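Pre-Use Checklist: Two-Finger Gripper, Table Chores
Kourkoulas test kitchen, October. Checked by Orestis Giannakopoulos, comments by Bảo Cao. 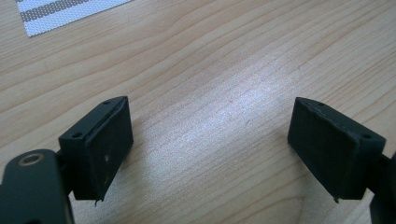

Complete before each block of table work: wiping, folding, clearing and laying mats. Mark OK, Watch or Stop.

1. Pad faces flat and firmly attached - OK
No lift when pressed with a thumb.

2. Pad covering, top seam - OK

3. Pad covering, bottom edge - WATCH
Slightly ragged on both pads, with a small frayed tip at the lower corner of each. Trim before cloth work. A loose tip can catch on a napkin hem and the arm reads that as a good grip.

4. Pads free of dust and crumbs - WATCH
White speck on the left face. Wipe and recheck.

5. Pads level with each other - OK

6. Link arms, screws and play - OK
Checked by hand with power off.

7. Glare on work surface - WATCH
Bright patch in the middle of the table. Ponusow loses thin items in glare. Lower the blind or move the job to one side.

8. Stop button within reach of the person at the table - OK

9. Hot drinks, knives and glass off the table - OK
Stays a Stop item for every run, no exceptions.

Comments (B.C.)
The log now stands at 1,789 attempts. Wiping a bare table is good enough to leave running with one person in the room. Picking up a flat mat is still poor. In the last set of 32 tries the fingers mostly pushed the mat along the wood, and I stepped in more often than I would like. Folding is slower than doing it yourself, and someone has to square the corners afterward.

My answer to Mastilwood, who asked if this can go into a rental kitchen: wiping yes, supervised. Mats and cloths no.

Open items
- Order 2 replacement pad coverings from Kadex.
- Orestis to repeat items 3 and 4 after trimming, then sign.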